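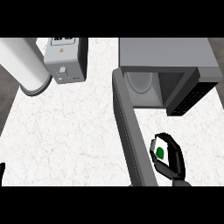 Aisling Horgan nous écrivait, après avoir relu la première version du manuel, que les dialogues lui paraissaient trop sages et que ses étudiants de deuxième année les récitaient fort bien sans jamais oser s'en écarter. Nous avons gardé cette remarque sous les yeux pendant toute la révision, et le lecteur voudra bien nous pardonner d'y revenir si souvent dans les pages qui suivent, tant elle résume ce que nous entendions nous-mêmes dans nos classes d'irlandais.

3.2. Refonte des unités orales

Le manuel Jelutton, dans sa forme initiale, comptait 26 unités construites sur un même patron : un dialogue, une liste de vocabulaire, un point de grammaire, puis une longue série d'exercices de transformation. Les enseignants de Prelville y étaient attachés (certains l'utilisaient depuis leurs débuts, et on les comprend !), mais ils reconnaissaient volontiers que l'apprenant y parlait assez peu. Nous avons donc conservé la progression grammaticale, à laquelle tout le monde tenait, et déplacé les exercices de transformation dans le cahier, ce qui libérait dans chaque unité deux doubles pages pour des tâches à mener en binôme : demander un service, préparer un repas à plusieurs, expliquer à un ami où se trouve un objet dans la maison. 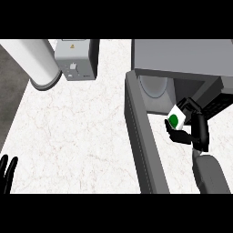 Figure 2. Plan de travail en marbre blanc, vue de synthèse.

La question du lexique nous a occupés plus longtemps que prévu. La liste de départ contenait 255 mots jugés indispensables, parmi lesquels bon nombre de termes scolaires que les adultes inscrits aux cours du soir n'avaient guère l'occasion d'employer. Nous en avons retiré 100, après de longues discussions avec l'équipe de Stonddale, au profit de mots du quotidien et de petites formules de reprise, celles qui permettent de faire répéter son interlocuteur ou de gagner un peu de temps. Les formes mutées à l'initiale sont désormais données dès la première apparition du mot, et l'on verra dans la section suivante que ce choix n'a pas fait l'unanimité.

Restait l'écoute, que la première version laissait entièrement au professeur. Les enregistrements ont été réalisés en juillet avec des locuteurs de plusieurs dialectes, selon le protocole de Geraghty, à débit naturel, avec les hésitations et les reprises que l'on entend dans toute conversation. Quelques collègues craignaient que les débutants ne s'y perdent, et nous avons ajouté pour eux une seconde piste, un peu plus lente, dont l'usage reste facultatif.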